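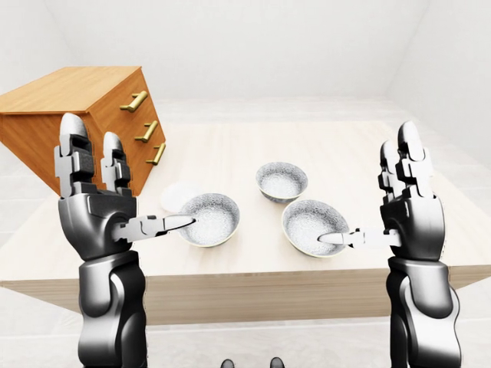
Three speckled bowls and a plate on the table, cabinet to the left.

Skamden Setlists

A collection of set lists, gig dates and lineup notes for Uvau, from their first pub shows through to the end of the Ferraro tour. Put together by fans, mostly from tickets, posters, old forum threads and a great many audience tapes. If you've ever argued over which night they opened with "Low Causeway", you're in the right place!

Maintained by Rostam Ahmadpour. Last full refresh: 20 July 2021.

What's in it

shows.csv has one row per show, 2,361 in all. Columns are show_id, date, venue, city, country, tour and source.
songs.csv has one row per song title, with writer credits and the release it first turned up on (blank if it never got a release, and there are some real beauties in that pile).
setlists.csv joins the two. Position in the set, encore flag, guest players, and a free text notes column where all the fun is.
lineups.csv has who played what and between which dates. Uvau have had 31 members counting touring players, so this one took a while.

Everything is UTF-8 with commas as separators. Dates are year-month-day. Where we only know the month, the day is 00, which will upset some date parsers, so read that column as text first and convert it afterwards.

Getting started

Download the lot and open it in any spreadsheet program, or load it with whatever you normally use. No install, no account. The join key is show_id everywhere. Song titles are spelled the way they appear on the record sleeve, even the odd ones, and the aliases column in songs.csv catches the working titles people shouted out for years before the albums landed.

Sources and how far to trust them

The source column holds a single letter.
T: a tape or video someone on the project has listened to right through
P: a printed or handwritten list from the stage
R: a review or newspaper listing
M: somebody's memory

Please treat M with care. I love these entries (the Mudum warehouse show has four people remembering four different encores, and I'd give a lot to have heard any of them) but they're colourful more than dependable. Stage lists marked P can be wrong too, as the band were forever swapping songs on the night.

Known gaps

The early acoustic duo shows are thin. We have dates for most and songs for hardly any.
Festival sets are often incomplete, especially the afternoon slots.
Medleys are entered as separate songs with the same position number. Filter on the medley flag if you want a clean play count.
Soundchecks are left out for now.
The side project that two of the members ran during the long break isn't included. It has its own touring history and deserves its own files.

Coming in version 2

The next version should land in September, with the radio sessions added and the venue names tidied up. Halls that changed their name three times in a decade will finally share an ID. I'm really looking forward to that one, since it means you'll be able to follow a single room across the band's whole career.

Adding or fixing a show

Send a correction with the show_id, what you think it should say, and how you know. A photo of a ticket stub or a scribbled list is brilliant. If you have a tape, tell us what's on it and where it cuts. Small fixes are just as welcome as big ones, and my favourite so far was a single misplaced apostrophe that cleared up an argument about a B-side.

Licence

Free to use, share and build on, provided you credit Skamden Setlists. Recordings and lyrics are not part of this collection, so please don't send them in.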